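Re: Village hall heating, quotes for the heat pump

On 3 April 2023 Everett Nguyen-Tran wrote:
> Wakelen want 3,000 up front before they'll order the pump.
> Is that normal? And do we keep the old boiler?

Hello Everett and all,

Sorry for the slow answer – I've been up at Prurimside with my sister. It does seem steep to me, and Sumico only asked us for a deposit of 15 per cent when they did the school. I'd ring them before signing anything. As for the boiler, it's almost 40 years old, bless it, and I'd let it go.

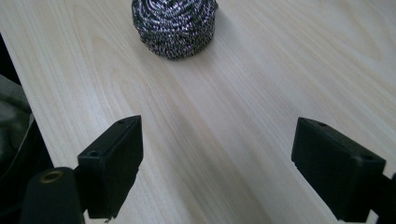 I'd also like the radiators looked at while the floor is up, if they can manage it.

All the best,
Tadhg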